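## 第3章 導入計画と予算の確定

本章は、居室向け片付け作業用の双腕マニピュレータを新規に購入する担当者を対象とする。機種選定が未了の場合は第2章に戻ること。

### 3.1 予算枠の設定

1. 見積依頼書(様式B)に、本体、エンドエフェクタ、手先カメラ、制御盤、予備品を別の行で記入する。一式表記の見積は比較に使えない。
2. 本章の試算例では、総枠を838万円とする。うち300万円を本体の片腕分、123万円を予備品と初年度保守に割り当てる。残額の配分は3.4で行う。
3. Ganeckおよび Tirholmの2社から同一条件で見積を取る。有効期限が6月末を越えない見積は、発注前に再取得する。

> 注記:輸送費と搬入費は、両社で計上箇所が異なる。Tirholmの見積では本体価格に含まれる。

### 3.2 エンドエフェクタの選定

1. 対象物の一覧を作成し、硬質物、布、薄手の袋に区分する。
2. 区分ごとに、必要な開き幅と指先の材質を記入する。
3. 指先パッドは消耗品として扱い、本体とは別に年間の交換数を見込む。
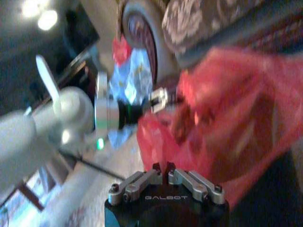
薄手の袋は、見積段階で最も過小評価されやすい区分である。外形が定まらず、把持点を事前に指定できない。半透明の赤いポリ袋のように中身の輪郭がぼやけて透ける物では、内容物の形状に合わせた開き幅の指定も困難である。この区分を対象に含める場合は、先端の細いグリッパと平行リンク式のグリッパの両方を見積に入れ、指先パッドの予備を各1組追加する。パッドは暗赤色のゴム状のものに限定せず、摩擦の異なる材質を比較対象に加える。

> 注意:袋の内容物に刃物または液体が含まれる可能性がある場合、本章の試算を適用しないこと。

### 3.3 設置環境の事前調査

1. 作業範囲の平面図を作成し、家具の脚、台輪、肘掛けの位置を記入する。
2. 床面の敷物の有無と材質を記録する。
3. 天井照明と窓の位置を記録し、手先カメラの露出条件の検討に用いる。
4. ケーブルの引き回し経路を決定する。床を横断する場合は保護カバーの費用を計上する。
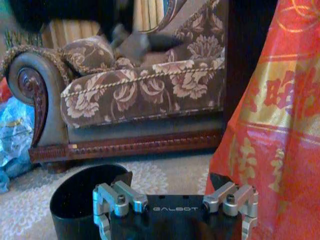
家具の保護費は、調査票の記載内容によって大きく変わる。平面図だけを業者に渡すと、凹凸のある部位が見落とされ、後から追加請求となる。彫刻を施した木製の肘掛けや、座面の縁に組紐飾りが回る布張りソファがある部屋では、接触時の損傷が指の金属リンク側より家具側に出ると想定する。該当する家具は調査票の「要保護」欄に記入し、緩衝カバーと可動域制限の設定作業を別の行で見積もる。花柄など模様の多い布地は、物体検出の調整工数にも影響するため、備考欄に柄の有無を記す。

> 注記:調査票には家具の購入価格ではなく、修復費の上限を記入する。修復費が不明な家具は作業範囲から除外する。

### 3.4 残額の配分

総枠から3.1で割り当てた額を差し引いた残額は、次の順で充当する。

1. 残りの片腕および接続部材
2. エンドエフェクタと交換用パッド
3. 手先カメラ、固定具、ケーブル
4. 設置調整費
5. 予備費

予備費は300千円を下回らないこと。下回る場合は、対象物区分を一つ減らして再計算する。削減の対象は布または薄手の袋とし、硬質物は残す。

手先カメラの台数は、把持点を見る方向の数で決める。布が指の間に盛り上がると、手先側からの視界は狭くなる。1台で済ませる計画では、把持後の確認を別の視点に頼ることになり、 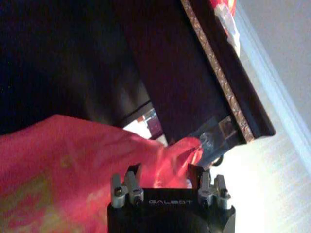 その視点を担う固定カメラの費用が新たに発生する。見積比較では、手先カメラの追加と固定カメラの新設を同じ欄に並べ、設置調整費を含めた額で判断する。固定カメラを選ぶ場合は、三脚または壁面金具の費用も加える。

### 3.5 受入条件の記載

1. 注文書に受入試験の対象物を区分ごとに明記する。
2. 対象物は発注者側で用意し、試験の前後に外観を記録する。
3. Hayashiの標準保守契約を併用する場合は、指部リンクの軸ねじの点検周期を契約書に記載する。点検周期の記載がない契約は、初年度保守費として計上できない。
4. 制御ソフトウェアMindettiのライセンスは、腕の本数ではなく制御盤の台数で数える。

> 注意:受入試験の完了前に保守契約の起算日を設定しないこと。

記入済みの様式Bと調査票は、第4章の発注手続きで使用する。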